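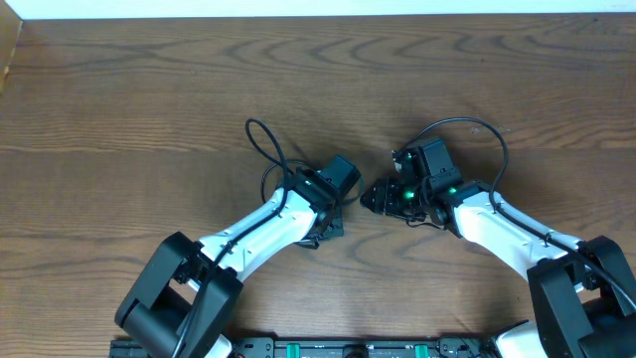

Questions we get asked about our bollards

Do I need planning permission to put them outside my shop?
If the pavement belongs to the council, yes, you'll need to talk to them first (start early, these things drag). On your own forecourt it's usually simpler, but do ring and check before you order. I've had people buy four and then ring me in a panic!

Is the Brollano crash-rated?
No. It's a good stout post and it'll put off a careless parker, but it isn't meant to stop a vehicle driven at it on purpose. For that you want the Grunstead, which goes a lot deeper and needs a proper survey for pipes and cables.

Can I have ones that come out for deliveries?
You can. The Bedmont lifts out with a key, and we send two keys with every post. Please don't keep both on the same hook – I did that at our own yard and spent a very long morning regretting it.

How long does fitting take?
Eight Brollanos is normally a two-day job, plus time for the concrete to cure. July gets silly, so book ahead if you want a summer slot.

One of mine has been knocked. Is it still all right?
Send me a photo and leave it alone until I've looked. A post can seem fine on top and be cracked at the base.

Who do I ring?
Me, Catrin Pumphrey, or Eluned Penry if it's about an invoice. We're both in from 9 until 4, Monday to Friday.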